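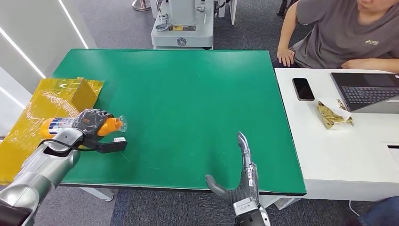 **工单号:** 3758
**产品:** Kutel 双臂遥操作套件(双手,带深灰色纹理手套)
**提交方:** Grestine 评测组,Iresha Abeysekara
**处理人:** Dagim Berhe(Kutel 技术支持)
**优先级:** 中
**状态:** 待客户复测

## 问题描述

试用期内做瓶类侧抓,左手闭合后保持一段时间,上位机报 `GRIP_DRIFT`,手指目标位置与反馈位置的差值持续增大,超过阈值后自动降力。瓶子没有掉,但抬升动作被中断,需要人工清除告警才能继续。

右手没有出现同样的告警。右手食指目前未套指套,银色机械指节外露,其余手指正常佩戴。

复现步骤:

1. 上电,双臂回到准备位。
2. 瓶子平放在绿色台面上,瓶口朝右。
3. 左手从上方接近,包络抓握瓶身。
4. 保持,不抬升。
5. 等待告警出现。

共做 16 次,其中 8 次报警。空手闭合不报警。换成硬质圆柱治具也不报警。

## 环境

- 控制软件:随机附带版本,未升级
- 手部固件:左右手版本一致
- 抓握模式:力位混合,力上限为默认值
- 供电:套件自带电源,未经过插排
- 通信:左右手各走一路总线,终端电阻拨码为出厂位置

## 处理记录

**09:40 Dagim Berhe**

已收到。请补充以下内容:

- 报警前后各一段的关节日志,包括电机电流
- 手套左手的型号标签(在腕口内侧)
- 最近一次零位标定是在戴手套之前还是之后

先不要改力上限。默认值下的数据比较好对照。

**10:25 Iresha Abeysekara**

日志已上传。手套标签读出来是 M 号。零位标定是未戴手套时做的,戴上以后没有重新标定。开箱文档里的顺序就是先标定再装手套,我们照此操作。

另外问一下,左腕上那个黑色支架会不会影响?支架随臂运动,末端离台面很近。

**11:10 Dagim Berhe**

看过日志。中指和无名指在闭合末段电流偏高,位置反馈滞后,食指和拇指正常。三点判断:

1. 手套掌侧材料在近端关节处堆叠,产生额外阻力。未戴手套时标定的零位和摩擦补偿不包含这部分。
2. 塑料瓶壁受压变形,力环为维持目标力继续收紧,位置误差累积。硬质治具不变形,所以没有触发。
3. 支架本身不参与手指驱动。如果它碰到台面,会在腕部力矩上看到尖峰。目前上传的这一段里没有,但建议把抓取高度上调 2 mm 再试,排除擦碰。

初步认为第 1 点是主因,第 2 点放大了现象。

**11:30 Torquil Dunbar(Kutel 固件)**

补充一点:`GRIP_DRIFT` 的判定用的是单指最大误差,不看整手平均。戴手套时容易偏严。参数 `drift_mode` 可以改成 `mean`,不过这会掩盖真正的单指故障,只用于定位问题,不要留在正式配置里。

**13:50 Iresha Abeysekara**

`drift_mode=mean` 试过了,同样的瓶子,没有再报警。已改回默认。

抓取高度上调后,默认判定下仍然报警,次数没有明显变化。支架可以排除。

食指指套的问题请一并答复:右手不戴食指套能不能继续做抓握测试?

**14:15 Dagim Berhe**

右手可以做空载动作和轻物抓握。食指外露时指面摩擦系数与其他手指不同,侧向捏取的数据不能和全套状态直接比较,报告里请注明。指套补件走配件单,不占本工单。

左手请按下面的顺序处理:

```
1. hand stop --side left
2. 脱下手套,检查近端关节处手套有无翻折
3. 重新佩戴,把各指根的余量推向手背侧
4. hand calib --side left --gloved
5. hand friction --side left --cycles 8
6. hand status --side left
```

第 4 步必须带 `--gloved`。不带该参数会沿用裸手的补偿表。标定期间手部会全行程开合,手指活动范围内不要放东西,台边人员的手也请离开手臂可达区。

**15:05 Siham Kamel(Grestine)**

第 4 步第一次失败,返回 `CALIB_TIMEOUT`,中指没有到位。重新佩戴后第二次通过。全过程大约 16 分钟,比手册写的长。

第 5 步完成,`status` 正常。当前还没有带瓶复测。

**15:20 Dagim Berhe**

首次超时与中指阻力偏大一致。如果之后再出现,请换用 L 号手套,我这边可以先寄。

手册的安装章节需要调整顺序,改为先装手套后标定,已转给文档组的 Gebremedhin Jemal。

## 待办

| 项目 | 负责人 | 状态 |
|---|---|---|
| 左手默认判定下带瓶复测,沿用原步骤 | Siham Kamel | 未开始 |
| 上传复测关节日志 | Siham Kamel | 未开始 |
| 右手食指套补件 | Dagim Berhe | 已转配件单 |
| 手册安装章节修订 | Gebremedhin Jemal | 已受理 |
| 评估戴手套时单指阈值 | Torquil Dunbar | 进行中 |

复测仍报警的,直接在本单下回复,不用另开。附上标定后生成的 `left_gloved.cal`。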